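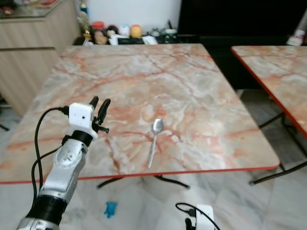

7. First pick: the cutlery test

Do this section after the Tramia arm is bolted down and the wrist cable passes the tug check in section 6. If you skipped section 6, the arm will find out before you do.

7.1 Put a table in front of the arm and lock its legs.
7.2 Lay out one spoon. Handle toward the arm, bowl away.
7.3 In the Ferri console, choose Teach, then set speed to 15 percent. Resist the slider.
7.4 Jog the gripper over the tabletop and save the spot as HOME.

CAUTION: Keep the cable loop outside the elbow. A pinched cable costs more than the spoon, and the spoon came with five friends.

7.5 Add a fork to the left of the spoon, parallel to it, with a gap of clear tabletop between them.

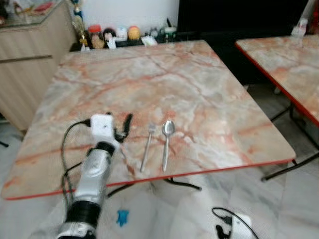 Why does the arm stop short of the fork?
The reach limit is still at its factory value. Open Limits, set Reach to 265 mm, and run HOME again.

7.6 Lower the gripper over the fork handle and close to 85 percent. Full force works too, if you like your forks with a waist.
7.7 Raise the arm slowly, then turn the wrist until the tines point up.

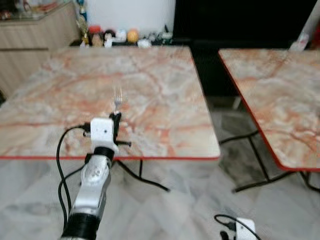
How long should the arm hold a piece before I trust the grip?
Give it 15 seconds with the motors on. If the handle creeps, clean the finger pads and start over from 7.6.

NOTE: Shiny handles are slippery and patterned tabletops confuse the wrist camera. Ours is a busy one — we've made our peace with it. Turn on Edge Assist if your camera sulks.

7.8 Check the wrist view in the console. The handle should sit between the two pads, with the tines clear above them.
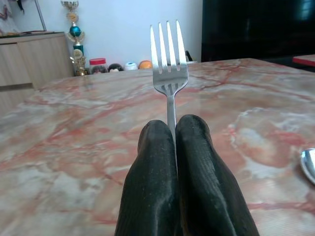
Last changed: 16/08/2023 (Nescombe build, Wistberg shared workshop)

7.9 Save the grip as FORK_UP. Names with spaces are accepted by the console and then lost forever.
7.10 Lower the fork to the table before opening the fingers. Go on to section 8, Releasing Things Gently.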